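News > Members > Recruitment

Corkari Brewers' Guild is pleased to announce that applications for its cellar apprenticeship will open in April. Seven places are available this year, each lasting 18 months and shared between two member breweries. Applicants need no previous experience of brewing, but must be aged 18 or over and able to work early shifts.
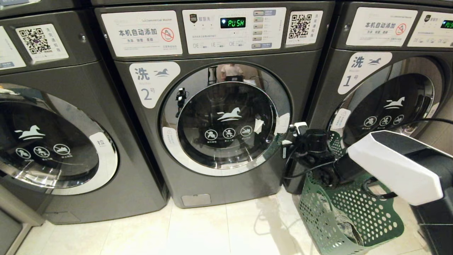
Nearly 200 people applied in the last round, and the Guild asks that candidates read the role outline in full before writing. Letters should be no longer than 3 pages and addressed to Geetha Subramaniam, Head of Training. Interviews will be held at the Flallero taproom on a Thursday, with travel costs repaid on the day.

Member breweries wishing to host an apprentice should contact Eilif Moen at the Guild office.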